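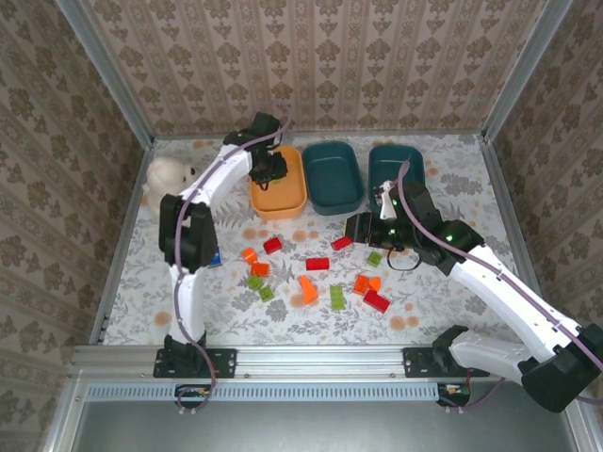 Joller Workshop -- Small Objects and Surfaces

Notebook, 9 May 2026

Continued from the last page. The subject is still the sorting of the building blocks by color, and the covering on which we do it. I write also some notes on the wallpaper, which Lachlan asked me to keep in the same place and not in the separate file.

Covering. We are now on the Gwynne print, the white one with gray leaves, ferns and peach-orange blossoms. I bought 270 cm of it and cut one piece of 95 cm, the remainder is rolled and stands behind the door of the storage room. Please do not fold it. The first piece was folded in November and the crease never went out, and every small block that was put on the crease was leaning a little.

My opinion of the print is better than I expected. I was afraid that the blossoms would be confused with the orange blocks, since both are in the same family of color. When I stand at the front I have no difficulty. The blossoms are pale and the blocks are very bright. Evanthia says that she sometimes looks two times at an orange block when it lies on a blossom, so maybe it depends on the eyes or on the lamp. We should ask Uthai also, he has not worked with this print yet.

Walls. The Cadau paper is on the back and on both sides. On the back the columns of brown medallions go straight up and the narrow bands between them help to see if the sheet was hung correctly. I checked it against the metal post in the left corner and I am satisfied. For the side walls I would like to have the same pattern in a lighter print. They look darker than the back, although Mesfin cut everything from the same roll, so it must be the light which does this. Not urgent.

Bins. All three are from the Vetengate box. One is light orange and the other two are dark teal. They are placed in a row at the back, orange on the left. The rule that we agreed on:

orange bin -- green blocks
middle teal bin -- orange blocks
right teal bin -- red blocks

I know that it is strange to put the orange blocks in a teal bin when there is an orange bin directly beside it. Evanthia proposed to exchange them. I was against it and I still am. If the orange blocks go in the orange bin it is difficult to see from far if the bin is empty or has something inside, but a green block in the orange bin is seen immediately. The orange blocks in the dark teal are also very clear. We will keep the rule for the next 2 sessions and then decide together.

The middle bin does not stay straight. I put it parallel with the others before each start and afterwards it is always turned a little, and close to the orange one. It is possible that the bottom of this bin is not flat. To do: put it on the glass plate and look if it rocks.
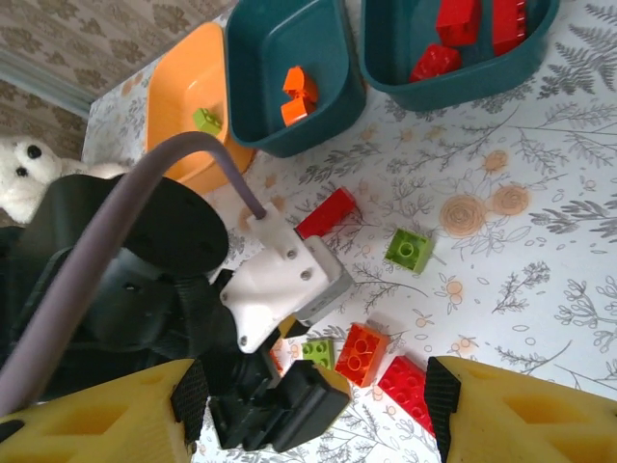
Entry by Letay Tufa, checked by Mesfin Abera

Blocks. The colors need a short explanation for the colleagues who will read the labels later. "Green" in our list includes the lime green and the normal green. I do not want to divide them, they go together in the same bin. "Orange" is the bright orange only. The difficult one is the orange-red. With the hollow side up it looks to me more red than orange, and with the studs up I change my mind. Mesfin puts it with the red. I wrote "red, to confirm" in the list. If someone has a color card please bring it.

Which side is up. We do not turn the blocks before we start. Some lie with the studs up, others show the open side with the round tubes inside, and this is how it should be. I mention it again -- last week a kind person put all of them nicely with the studs to the top, in lines, and we had to mix everything again. They should be spread on the covering below the bins, some alone and some in a small group where they touch each other. The group is the interesting part. A single block on the open surface is easy to take, and for the long narrow red one it is the same wherever it lies. In the group one must think which block to take first.

In the bins. The blocks may fall how they want. They can lean on each other or stand against the wall of the bin and it counts as sorted. Lachlan asked if a tilted block is an error, the answer is no. It is an error only when the block is in the bin of another color, or when it sits on the rim.

I noticed that the blocks like to collect on the right side of the bins. The two orange ones were close to the right side of the middle bin and the green one was near the right wall of the orange bin. I have no explanation that I trust. My first idea was that the surface is not level, so I put the spirit level under the covering in 4 places and found nothing wrong. Uthai thinks that it has to do with the rounded bottom corners and that the blocks slide on them. But then I would expect them to slide to the left as well.

Cleaning. The bins can be washed with warm water and a little soap. The covering only with the lint roller, not with water, the gray of the leaves became weaker on the sample piece after I tried a wet cloth on it. The blocks were washed before this week and do not need it again soon.

Open points for the next page:

- glass plate test for the middle bin
- color card for the orange-red block
- ask Uthai to look at the blossoms
- find out if Cadau still sells the paper in the lighter print (Evanthia)
- new label for the storage box, the old one still says "mixed, large" and this is wrong

When you finish, put the blocks back in the storage box, all colors together, and leave the bins where they are.

L.T.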